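Search this blog
Search
We use cookies to remember your settings. Accept | Read more

Making my old desktop quiet (a very long August)

20 August 2024

So the noise finally got to me. I've worked in the same corner of the spare bedroom for years, and the computer under the desk has always had a bit of a whoosh to it, and I suppose I'd stopped hearing it. Then my neighbor Mirko Parisi came over to borrow a ladder, stood in the doorway and asked me if I was running a bath. I was not running a bath!

After that it was all I could hear. Every time I opened more than a few tabs the thing would wind itself up like a hair dryer. I tried headphones, and I tried pushing the tower further under the desk, which made it louder (more on that in a minute). Then I sat down one evening and decided to do it properly.

First stop was figuring out what the noise was. My laziest method turned out to be the best one: I put a fingertip very lightly on the hub of each fan, one at a time, until it stopped, and listened for a second. Please only do this with the slow case fans, and on the hub, never the blades. The rear fan was the rattly one. The front fan was fine. The processor fan was doing the hair dryer bit, and it was only doing it to keep up with all the dust.

And oh, the dust. I took the side panel off on the back porch and I'm glad I did. I have a cat called Mancuso who is mostly undercoat, and I think half of him was in there. I used a soft paintbrush and a can of air, and held the fans still with a pencil so they wouldn't spin while I was blowing on them. The filter at the bottom came out in one gray felt sheet. I could have made a hat.

With that done I put everything back and it was already better. The processor had been sitting at 67 degrees when I was doing nothing more than email, and now it was at 50. I'm not a numbers person but I wrote those two on a sticky note and it's still on my monitor – I'm weirdly proud of it.

The rear fan still rattled though. I asked on the Flakgate forum (lovely people, very opinionated about screws) and got three different answers, and the one I went with was to replace it. I found a Drandico fan for 19 dollars, which felt like a lot for a plastic propeller until I remembered what I'd spent on headphones. It came with little rubber pegs in place of screws. You pull them through the holes until they pop, and the fan sort of floats there. It took me most of an evening to get the last peg through and I said some words. Pliers, gently, is the answer.

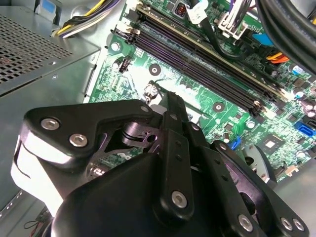
The motherboard, through the open side of the case.

The other thing that helped was the fan curve. If you've never looked, there's a page in the startup settings where you can tell the fans how hard to work at each temperature. Mine was set so they jumped up at the tiniest bit of warmth and dropped straight back down again, and that up-and-down was what had been driving me nuts. I flattened out the low end and told it to wait a few seconds before changing its mind. Write down the old settings before you touch anything. I didn't, and I had to guess at one of them.

Oh, and the under-the-desk business! My desk is against a wall and the sides are solid, so the tower was breathing its own warm air back in. My friend Gaetano Marchetti said to get it up off the carpet and out where the air is, so now it lives on top of an old Narnach speaker stand beside the desk. It looks a bit silly. Mancuso has tried to sit on it twice.

I did price up a whole new computer at one point, by the way, and one of those fancy silent cases alone was 200 dollars. I closed that tab pretty fast.

Next on the list is the hard drive, which makes a small crunching sound whenever I save photos. If any of you have swapped one for the solid kind and kept all your files in the right places, tell me how you did it, and tell me slowly. I've got a backup but I've never tested it, and yes, I know.

14 comments | Share | 6 likes

Get new posts by email. Enter your address to subscribe.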